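Skutside Household Plan Records

Skutside is a table of household financial plans with the cash flow lines each plan was built from. It is kept by Vomurgate, a fee-only planning office, and is meant for testing retirement and savings projection code against plans that real households filled in. It ships with Phí, a small command-line tool that works out advice and fund charges on a plan.

Contents

plans.csv — one row per household plan, 852 rows
flows.csv — income and spending lines, many per plan
holdings.csv — account balances by account type
goals.csv — stated goals, with target year and target amount
phi/ — source for the Phí charge tool
docs/ — column notes and the intake worksheet

Status

Last full rebuild: January 6, 2019. The column layout is frozen until the next February rebuild. Corrections to single rows are made in place and listed in CHANGES.txt.

Where the records come from

All plans were entered at the Vamberg office on the same worksheet. A household fills in the worksheet before the first meeting, and a planner checks it against statements during the meeting. Only the checked version is in this table. Households signed a release covering reuse for software testing. Plans without a signed release were left out before row numbers were assigned, so row numbers run without gaps.

Amounts are rounded to the nearest 100 dollars. Balances below that amount are stored as zero and flagged in the column small_balance. Birth years are shifted by a fixed offset within each household, which keeps the age gap between partners intact. Postal codes are not stored in any form.

Spending lines

The worksheet sorts spending into six groups: housing, food, transport, health, household goods, and other. Debt payments are kept apart from these groups and carry their own balance, rate, and end date. Insurance premiums go under the group they insure — a car policy under transport, a renter's policy under housing. Life and disability premiums go under other.

Household goods is the noisiest group. It takes bedding, cleaning supplies, small repairs, storage, and anything bought in bulk. Planners split a mixed store receipt only when food made up most of it. Treat the boundary between food and household goods as soft, and merge the two groups if your model is sensitive to it.
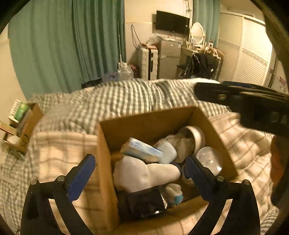
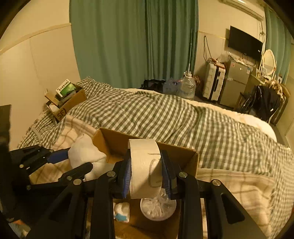
First: open cardboard box on a gingham duvet. Second: cream-white roll.

One-time costs such as a roof or a used car are in flows.csv with frequency set to once. They are not spread over later years. Code that expects a smooth spending line has to do its own spreading.

Column notes

plan_id: integer, the join key for every file.
filing: single or joint. Filing status at intake, not updated later.
horizon: last year of the projection. Set by the planner. Most single plans end at age 95 after the birth year shift is reversed, but the column does not guarantee it.
risk_score: 0 to 10. Taken from the questionnaire. A blank means the household declined to answer, and should not be read as zero.
amount: dollars per period, before tax for income and after tax for spending.
frequency: weekly, monthly, yearly, or once.
inflates: yes or no. Fixed pensions and fixed-rate loan payments are no. Rent is yes.
goal_rank: lower is more important. Ties are allowed.

Using Phí

Phí reads holdings.csv and a fee schedule, and writes one charge line per account per year. It needs Python and nothing outside the standard library.

python phi/run.py --data . --schedule docs/schedule.txt --out charges.csv

Options:

--years N: project for up to N years. Default is the plan horizon.
--flat: ignore fee breakpoints and apply the first rate to the whole balance.
--plan ID: run a single plan.
--strict: stop at the first missing balance. Without it, missing balances are skipped and logged.

Charges are taken at the end of each year, after growth. Some custodians bill by the quarter in advance, and results will then differ slightly from a client statement. Phí does not model transaction costs, surrender charges, or taxes on sales made to pay a fee.

Known problems

Joint plans sometimes list a shared account under both partners. Most were merged at the rebuild. The rest carry the flag dup_check and should be reviewed before totals are taken.

Self-employment income is entered net of business costs in some plans and gross in others. The worksheet did not ask which until it was revised. Look at the column worksheet_rev before comparing these lines across plans.

Goals with no target year have the field left blank. Phí ignores them. Other tools have been seen to read the blank as year zero and report the goal as missed.

Limits on use

The households chose to pay for planning advice and live within reach of one office. Their savings rates and home ownership should not be taken as typical of any wider population. The table is not suitable for setting prices, for credit decisions, or for advising a particular household. Attempts to identify a household are barred by the license.

License and changes

Data files are released under the terms in LICENSE-DATA.txt, and Phí under the terms in LICENSE-CODE.txt. Send corrections as a patch against the CSV file, with the plan_id in the subject line. Patches that change the sort order of a file will be returned — please keep rows sorted by plan_id, then by line number.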